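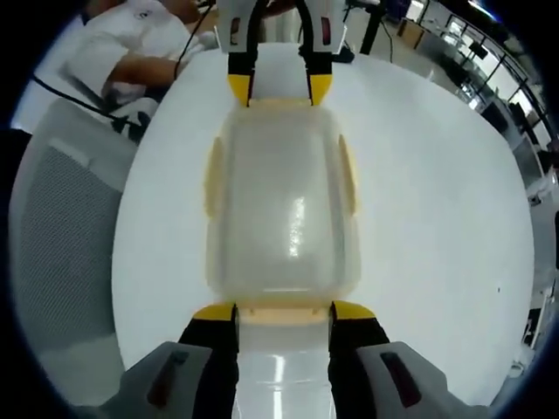
Piria Hand Gripper, Two-Finger, Pair

Sold as a matched pair, with wrist camera and 5 m cable on each unit

I've been swapping grippers in and out for over 30 tasks since February, and the Piria is the one I keep reaching for. You hold it in your hand, squeeze, and the two fingers close from either side - easy as that! My first week with it was mostly snap-lid food boxes, the long frosted kind, with one gripper on each end. Slippery plastic, rounded corners, a lid that wants to bend... a nice mean test, in other words.

The yellow tips are what sold me. They're angled, so you can get them in right at the rim, and they stand out so well against the black fingers that they're easy to find in the camera view (I've squinted at enough gray-on-gray footage, thanks).

How does it stack up? The Gasser closes harder but it's heavier, and my wrist knew it by lunch. The Skutero is lighter and cheaper, but its fingers flex on wide boxes. Mirjam Kofler, who does our repairs, still likes the Skutero for small parts and we've agreed to disagree.

Opening: 152 mm
Tips: yellow, angled, replaceable
Tip life: 1,000 closes before I'd check them
Ships from: Plollance warehouse

Spare tips are sold separately - get a set with your first order.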